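About Skumen

Skumen develops control and planning software for robot arms. The company supplies manufacturers, laboratories and teaching institutions that own an arm already and require it to handle a wider range of objects than the original program allows. We do not build or sell hardware.

The company was established by Cremilda Evangelista, who remains its director. Its first product was a small set of calibration tools, written to bring a camera's measurements into agreement with an arm's own account of its position. Those tools are still maintained and form the base layer of everything released since.

Our Software

Three products are in general release.

Gristomden is the perception package. It takes color and depth data and returns a list of objects, each with a position, an estimate of its shape and a confidence value. Where confidence falls below the limit set by the customer, the object is reported as uncertain and the arm is not sent to it.

Rugemalira is the motion planner. Given a start, a goal and a model of the surroundings, it produces a path that respects joint limits and keeps a stated distance from every known surface. Much of the work in recent releases has concerned containers. A rim or a side wall leaves the fingers little room, and the direction of approach has to be settled before the descent begins.
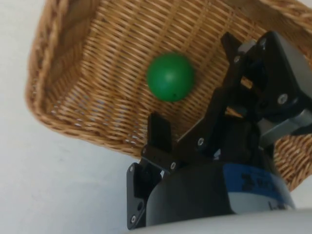

Planning for containers also affects how the arm leaves. Rugemalira treats the approach and the withdrawal as one problem, and will reject a grasp that can be reached but offers no clear way out. Customers may adjust the clearance separately for each phase.

Inby is the operator's tool. It records commands, joint readings and camera streams against a single clock, and allows an engineer to replay any run step by step. Release 7 added side-by-side comparison of two runs, a feature requested by several teaching laboratories.

How We Test

Each change to the planner is checked in simulation against a library of 248 stored layouts before it is run on an arm. Changes that pass are then tried on a table with plain, inexpensive objects. Simple shapes such as blocks, cylinders and balls are used for much of this work, as each makes a different demand on the grasp: a block has preferred faces, a cylinder may tip, and a ball will roll if the fingers close off center.

Test records are kept in Inby format and are supplied to licensed customers on request. Known faults are listed in the release notes together with the conditions under which they occur.
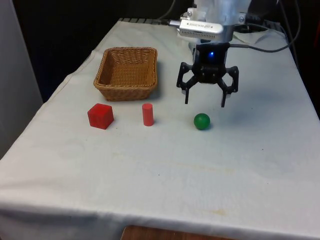
Does the software require a particular arm or gripper?

Any arm that accepts joint position commands and reports its joint angles can be used, together with any two-finger gripper for which a geometric model is available. Our engineers will review the model before a license is issued.

Training and Support

Introductory training is held each March and lasts one week. It covers calibration, the description of a workspace and the reading of planner reports. Participants are expected to have basic programming experience. Support requests are answered by the engineers responsible for the product concerned.

Schools and universities may apply for a teaching license covering all three products. Applications should be made in writing by the head of the department and should name the arm to be used.

Share 47
Comments 7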